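Appliance and cord checks for the kitchen and workshop
Compiled by Pierina Pagano, last revised 5 November 2018

## Certification marks

Look for the mark of a recognized testing laboratory on the product itself, usually on the rating plate. A mark printed only on the carton does not count. The plate should also give the voltage, the wattage or current, and a model number. If the plate is missing or can't be read, leave the appliance unplugged until the model has been identified.

A mark on a detachable power cord covers the cord. It says nothing about the appliance at the other end.

## Reading the rating plate

Divide watts by volts to get amps. On a 120-volt circuit, a 1,500-watt kettle draws 12.5 amps. A 15-amp circuit should carry no more than 12 amps for long periods, so a kettle is acceptable for a short boil and a heater of the same wattage is not a good choice for all-day use.

Do not run a toaster and a kettle on the same circuit at the same time. Two outlets on one wall are often fed by one breaker. Switch the breaker off and test both with a lamp.

## Cords

- Run a hand along the full length with the plug out. Feel for flat spots, nicks and stiff sections.
- Check both ends where the cord enters the plug and the housing. The outer jacket should go all the way in, with no inner wires showing.
- Do not repair a damaged jacket with tape. Replace the cord.
- Keep cords off the table edge and out from under cloths and mats. 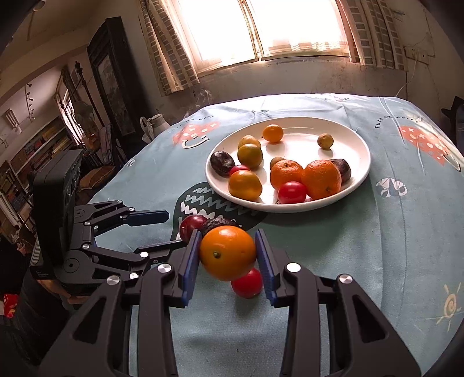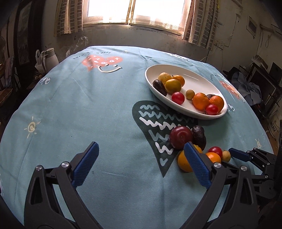 *Fruit and plate on a light blue tablecloth.*

## Extension cords in the workshop

A lower gauge number means a thicker wire. Use 14 gauge for most corded hand tools on a short run. For a longer run or a heavier motor, go to 12. Unroll the cord completely before use, as a coiled cord holds heat.

The Cozma reel in my shop has a thermal cutout. It trips after a few minutes of sanding if the cord is left wound. Let the reel cool, pull out the rest of the cord, then press reset.

Never plug one power strip into another.

## GFCI outlets

Test once a month:

1. Plug in a lamp and switch it on.
2. Press TEST. The lamp should go out.
3. Press RESET. The lamp should come back on.

If the lamp stays lit at step 2, stop using the outlet and have it replaced. Outlets downstream of a GFCI may also be protected. Check each of them with the lamp while the GFCI is tripped.

## Records

I keep one index card per appliance with the model number, purchase date and last cord check. The card for the Dakach mixer has 3 entries. The Tason bench grinder has 2, the second being a new plug fitted in May.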